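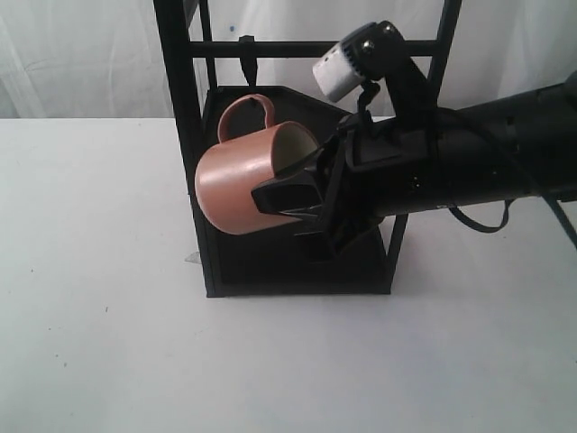

**Drindthorpe Office of Equipment Review**
July 4, 2018

The Office has completed its review of the Sisteo handling service, offered by Pameo on a lease of 9 months. The applicant requests approval for use in the public tea room.

Under Rule 3, an arm must handle one mug 1,000 times before it may be placed near residents. The arm performed 1,130. Examiner Zixuan Jia reports that she told it to stop at the required number and that it finished the mug it was holding, then asked for another.

Pameo was invited to explain. Its agent, Sakai, replied in writing that the service has no means of asking for anything. The Examiner was shown this letter and did not change her report.

The Office finds the grip firm and the manner courteous. It finds no rule against willingness. Approval is granted until October, on the condition that the arm be told good night when the room is locked.

The Examiner has asked to be assigned the key. Her request was received after hours, in two copies, and only one of them is in her handwriting.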